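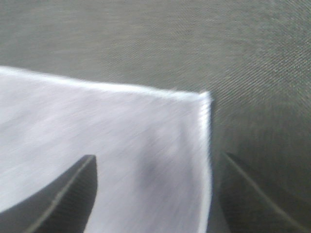

图/Abdelkrim Soliman　图片版权归 Amaral 所有

用机械臂叠毛巾：Karitano 桌面套件使用记与布置窍门
发布于2021年2月27日，星期六　栏目：洗衣与收纳

Karitano 桌面套件去年12月开始零售，基础版售价3018元，包含单臂、一对夹指、腕部小摄像头和一个夹在桌边的底座。不要腕部摄像头的版本是2556元，带俯视支架和第二个摄像头的是3720元。我们买的是3720元那一套，用来叠毛巾、擦手巾和洗碗布，前后用了一个多月。

先说结论。它能叠长方形的毛巾，速度比人手慢得多，好处是可以放着让它自己干。衬衫、袜子、床单目前都不建议尝试。说明书把“整理衣物”写在封面上，里面真正配好程序的只有长方形织物。家里毛巾多的，比如开美发店、做民宿的，可以考虑。普通家庭一周洗一次毛巾，手叠也就几分钟的事，买它多半是图新鲜。

下面写的是我们摸索出来的布置和使用办法，大部分说明书里没有，或者只提了一句。

一、桌面铺什么

机械臂靠摄像头找毛巾的边和角。桌面和毛巾颜色接近，它就会来回扫，最后停下来报错。白毛巾、浅灰毛巾，铺深色的底布就行。我们试过直接在浅色木桌面上叠白毛巾，十次里找不到角的情况占了多数，换上黑布以后好了很多。

底布要选不反光的。化纤缎面那种亮面料在灯下会出白斑，程序有时把白斑认成毛巾角。毛毡、厚棉布、斜纹布都可以用。布要比工作区大一圈，让边缘垂下去或者塞到别的东西下面，免得布边也被认成毛巾边。

铺之前用吸尘器或者粘毛滚筒过一遍。深色布最显毛絮，小毛絮不影响识别，成团的线头要捡掉。

底布有一点褶皱没关系，有硬折痕就要熨。熨的时候从背面熨，绒面朝下垫一块旧毛巾，免得把绒压倒以后发亮。

二、底布怎么固定

夹指往下探的时候会蹭到底布，拖毛巾的时候也会带着底布一起走。不固定的话，叠完三四条，整块布就歪了，之前设好的位置全部对不上。

靠近操作者的一边最容易被带起来，建议用透明宽胶带贴住。胶带竖着贴，上半段压布，下半段粘在桌沿。贴之前桌沿先用酒精擦一遍，晾干。胶带起皱会反光，好在位置靠外，一般不在识别范围里。如果程序老是往那个方向找东西，在软件里把工作区下沿往里收一点。

不想用胶带的，可以用桌布夹，金属夹子要避开手臂经过的路线。双面胶不推荐，撕下来的时候会带走绒毛，桌面上也会留胶。胶带留在木桌上超过两个星期，取的时候用吹风机吹热再慢慢揭，残胶用食用油擦，再用洗洁精水擦一遍。

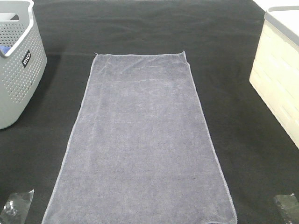 三、毛巾怎么放

毛巾的长边最好和底布的前后方向一致。斜着放它也能叠，只是要先花时间转正，转的时候容易把已经摊平的地方弄皱。

摊平这一步我们建议还是人来做。套件有一个“自动摊开”功能，拎起一角抖两下再放下，碰到薄的洗碗布还行，厚毛巾一抖就成一团。手摊的时候从中间往四边抹，四个角拉一下，角上卷起来的要按平。角一卷，夹指下去经常夹空。

毛巾有滚边的，滚边朝上。滚边和毛巾面颜色有深浅差别，摄像头认得更稳。没有滚边、边上脱线的旧毛巾，先用剪刀把长线头剪齐。线头翘在外面，程序会把它算作布边，夹的位置就偏了。

毛巾一定要干透。潮毛巾重，夹指夹得住，拖不动，电机会发烫。晾在外面收回来的毛巾，摸着凉的就再等一等。用了柔顺剂的毛巾滑，夹指容易脱手，可以在设置里把夹持力往上调一格，或者下次少放点柔顺剂。

叠好的毛巾表面会有两道浅浅的夹痕，厚绒毛巾抖一抖就没了。亚麻的擦碗布夹痕留得久，介意的话只用它叠日常用的。

四、篮子和收纳箱放在哪里

待叠的放一个篮子，叠好的放一个箱子，分别放在工作区两侧的远端。太近了手臂回转的时候会扫到。我们刚开始把篮子放在手边，图拿着方便，第二天就被胳膊带翻了。

篮子最好用硬塑料的，带孔的更好，毛巾在里面不闷。软布筐不合适，手臂碰一下就变形，程序每次看到的轮廓都不一样。篮子底下可以贴几块防滑垫。家具店卖的脚垫就行，不必买 Karitano 自己出的那种。

篮子和箱子的位置定下来以后，用粉笔或者水消笔在底布上画出角的位置，打扫的时候挪开了，放回去对着线就行。水消笔先在布角上试一下，有些黑布会留白印。

叠好的毛巾让它自己放进箱子，成功率不高，常常在箱沿上挂住半边。我们后来改成让它把叠好的推到一边，人再一起收。这样省下来的时间和麻烦都值。

五、灯光

顶灯比台灯好。台灯从侧面照，手臂自己的影子会盖住毛巾，影子的边又直又清楚，很容易认错。如果房间只有侧面的窗户，白天拉上薄窗帘，开顶灯。

白毛巾在强光下会发白一片，布面上的纹理看不出来，叠到第二折的时候程序分不清上下两层。遇到这种情况把灯调暗一档，或者在软件的曝光设置里往下减。深灰、藏青的毛巾正好相反，要亮一点，底布也要换成浅色的。我们家灰毛巾颜色不算太深，用黑底布也认得出来，深灰的就要看运气。
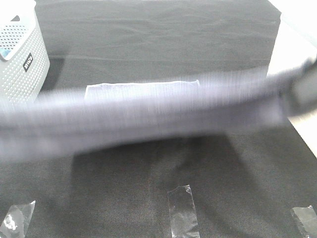

《Amaral 洗衣与收纳》第9期

六、速度和安全

速度分慢、中、快三档。出厂默认是快档，第一次开机请先改成慢档。快档空跑的时候看着利落，真夹上毛巾，布尾会甩起来，落下去就不平了，还得重新抹。我们现在平时用中档，叠薄洗碗布的时候用慢档。

手臂运行的时候手不要伸进工作区。它碰到硬东西会停，碰到手指这种软的，停得没有那么快，会推着走一小段。家里有猫的，关上门再开机。套件带的急停按钮线不长，放在自己惯用手的一侧，别压在篮子下面。

底座夹在桌边，桌板太薄或者边沿是圆弧的都夹不牢。可以垫一块木板再夹。夹好以后用手推一推手臂根部，整张桌子跟着动才算夹紧，只有底座动就还要再拧。

七、夹指的清洁

夹指内侧有细纹，毛絮会塞在里面，塞多了就打滑。每叠完一篮，用旧牙刷顺着纹路刷一遍。不要用酒精擦橡胶面，擦几次就发硬。用温水打湿的布擦，擦完晾干再开机。

腕部摄像头的镜头离布很近，特别容易沾绒。用擦眼镜的布轻轻带一下。识别突然变差，先擦镜头，再去查别的设置，我们有两次折腾了半天，都是镜头上粘了绒。

夹指磨损以后可以单买。Karitano 原厂的要等货，Clandholm 也有通用的，尺寸对得上，手感硬一些，夹厚毛巾没有差别，夹薄布容易留印子。
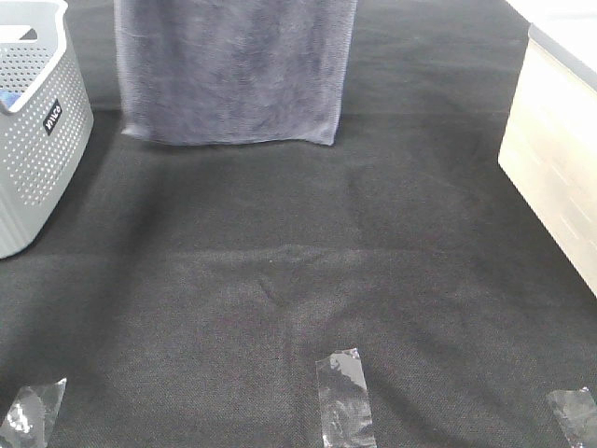 八、厚毛巾和长浴巾

厚毛巾拎起来的时候，下摆刚好擦着底布是最合适的高度。拎得太高，放下来的时候下摆先着地，堆成一道一道的褶；拎得太低，整条毛巾在布上拖，底布会跟着皱。软件里叫“提升高度”，默认值是按洗脸巾设的，浴巾要自己改。

改的时候一次只加一格，放一条试一次。毛巾放下之后如果靠近手臂的一头起拱，就是回撤太早，把“放置延迟”加长一点。

特别长的浴巾超出臂展，单臂叠不了，先用手对折一次再放上去，让它完成剩下的两折。对折的时候折边朝向手臂，开口朝外。

九、软件和售后

配套软件叫 Flirkero，电脑上装，手机上只能看状态。中文翻译有几处不通，“夹紧”和“关闭”用了同一个词，按错了手臂会直接断电，夹着的毛巾会掉下来。换成英文界面倒没有这个问题。

每种毛巾可以存一个配方，包括长宽、厚度、速度和提升高度。名字尽量写得具体，例如“灰色滚边 厨房”，过一阵子看见“毛巾2”根本想不起来是哪一条。存好以后导出一份到别的地方，我们有一次升级软件，配方全没了，只好重新量。

售后电话打得通，寄修要自己留着原包装。底座的泡沫别扔。

十、买哪一版

只叠固定几种毛巾，桌子也不挪动，3018元的基础版够用，腕部摄像头看角看得清楚。2556元的版本每次都要把毛巾放到指定的位置上，差一点就夹空，用着费神，不如加点钱。3720元的多一个俯视摄像头，毛巾放歪了它也能找到，而且能看到篮子和箱子有没有被碰动，适合桌子还要派别的用场、每次都要重新铺布的人家。

底布三个版本都不附带。布店按尺寸裁一块黑色的厚毛毡或者斜纹布就可以，裁的时候四边各多留一掌宽。新布先下水洗一次，头一遍掉色，单独洗，晾干熨平以后再铺。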